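**FOR RELEASE July 7, 2018**

# Edska brings the wooden paddle brush back to the dressing table

**REDTHORPE** — Edska, the small brush workshop on Minhas Street, is adding a full-size wooden paddle hairbrush to its range this summer. The Clulisside paddle brush goes on sale this week at the Redthorpe shop and by mail order, and we could not be happier to see it finished.

Edska has made clothes brushes, shoe brushes and round hairbrushes for years. A paddle brush was the thing customers kept asking for at the counter, and the thing we kept putting off. A wide head is harder to get right than it looks. If the wood is too thick, the brush feels like a kitchen tool. If it is too thin, the pad has nothing solid behind it and the whole head flexes when it meets a knot.

Shahzad Paracha, who designed the Clulisside, started again in April with a stack of blanks and a borrowed lathe. He went through 167 handles before he settled on one.

"I wanted a handle you could find without looking," Paracha said. "You reach into the drawer half asleep and your hand knows where to go. Most of the handles I cut were fine, but fine isn't much fun to use every morning. When I picked up the last one I stopped sanding and went to get everybody."

The handle is long and narrows toward a rounded tip, so it can be held close to the head for short strokes or further back for long hair. The head is broad, with soft corners and no sharp rim to catch on an ear or a collar.

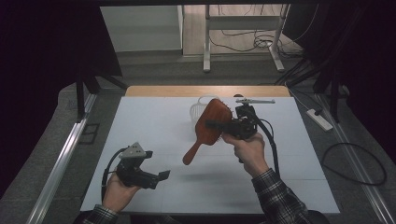

*A paddle hairbrush with a reddish-brown, glossy wood finish and dark bristles.*

The Clulisside comes in three finishes: natural, dark and a warm red-brown. Each one is rubbed down by hand between coats, and the shine comes up slowly. Rosario Negri runs the finishing bench and did most of the color tests herself, on offcuts she still keeps in a biscuit tin under the window.

"The red-brown was a lucky one," Negri said. "I was after something darker and stopped a coat early to go to lunch. When I came back the light was on it and I thought, well, leave that alone! It shows the grain and it doesn't look like it's been painted. I've had one on my own shelf for weeks now and I still like seeing it there."

The brush is meant for everyday use on medium to long hair. It suits people who like to brush before bed, parents working through a child's tangles before school, and anyone who has worn out a plastic paddle and would like the next one to last longer. Start at the ends and work up. On thick hair, do one section at a time and hold the hair above the knot with your free hand.

Looking after it is easy. Pull loose hair out with a wide comb, and wipe the wood with a cloth that is just damp. Please don't leave it standing in water or on a radiator — the finish will put up with a steamy bathroom, but soaking will lift it in the end. A tiny drop of plain furniture wax on the handle twice a year keeps it looking good.

Edska will also take repairs. If a pad wears out, bring or send the brush back to the workshop and we will fit a new one to the same handle. The bench has always done this for our clothes brushes, and some of those have been through it four times. We are very pleased to be able to offer the same for a hairbrush.

The first batch is 2537 brushes, split between the finishes, with the red-brown making up nearly half. A second batch will follow once the next load of wood has dried, and we would rather wait for it than hurry. Shops that already carry Edska brushes can order from the same price list, with the Clulisside on the new last page.

Visitors to the Redthorpe shop can try all of the finishes at the counter, where there is a mirror and a good lamp. The finishing bench can be seen through the door at the back, and Negri is glad to answer questions if she hasn't got a wet brush in her hand.

**About Edska**

Edska makes brushes for hair, clothes and shoes at its workshop in Redthorpe. Everything is shaped, finished and repaired on site.

**Press contact**

Shahzad Paracha, Edska, Minhas Street, Redthorpe. Sample brushes are available to reviewers on request — please say which finish you would like.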